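**Ticket:** left arm loses position at plate rim, cell Hurnus
**Opened by:** Arben Bošković
**Priority:** normal
**Status:** monitoring

**Symptom**

Left arm stops with a protective fault while descending to a plate. Right arm stays enabled. Fault clears from the pendant and the next cycle usually runs, then it comes back. First seen Friday on the late run, at cycle 1,825 on the counter. Controller software is the Wultomon build from August, no changes to it this month.

**Checked first**

- Base bolts on both arms: torque OK, paint marks still lined up.
- Emergency stop chain: no drops in the log.
- Supply voltage at the left controller: steady under load.
- Payload setting for the left gripper: matches the sheet.
- Swapped the left gripper for the spare. Fault came back within 10 cycles, so the original went back on.

The log puts every stop in the last part of the descent, with the wrist rotated for a rim grasp. Force reading on the wrist climbs before contact. No stops recorded on transit moves or at home position. 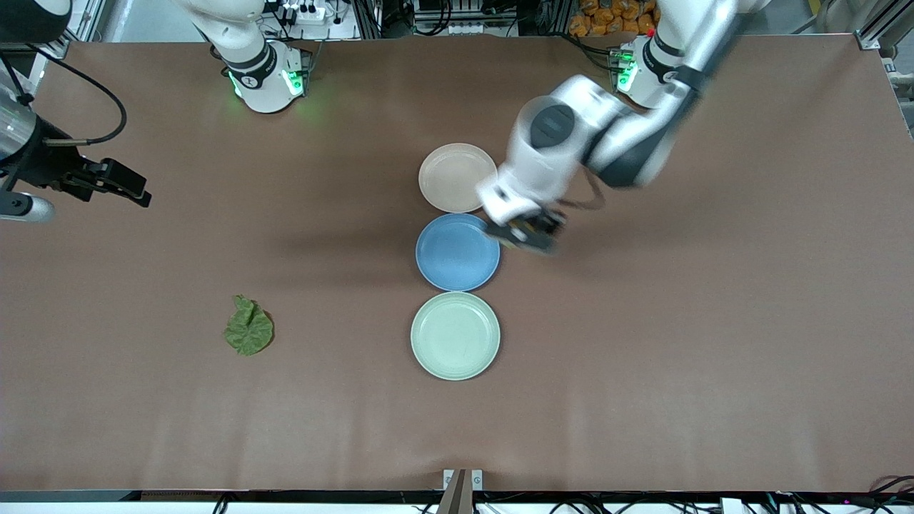 The wrist cable on the left arm was tied too short at the last service. With the wrist turned for a rim grasp the tie takes up all the slack, and the controller reads the pull as a collision. The cable needs a free loop beside the wrist, as it has with the fingers pointed down at the rim of the blue plate, and the loop has to stay free through the full wrist range. Both ties on the forearm were cut and replaced one hand width higher. The right arm cable was compared at the same time and left alone.

**Second finding**

Table height in the cell file was off by a small amount — the Nikolaidis procedure was last run before the current surface went on. Re-touched the table at four corners and saved as a new file. Old file kept under the Itby folder, do not load it.

**Test after repair**

1. Zeroed the left wrist force sensor with the gripper clear of everything.
2. Jogged the wrist through full range at low speed, watching the cable. No pull.
3. Ran rim grasps at half speed, then full speed. No faults.
4. Left the cell on the normal plate program. Counter was at 3,907 at last check, no protective stops logged.

**Open items**

- Add cable slack check to the service sheet, both arms. Interval 2,000 cycles.
- Order more soft ties. The hard ones leave marks on the jacket.
- Left wrist cable jacket has a light crease where the old tie sat. Continuity is fine with the cable flexed by hand. Replace at next planned stop.

If the fault returns, save the controller log before clearing it. Clearing from the pendant overwrites the force trace, and the first two stops were lost that way.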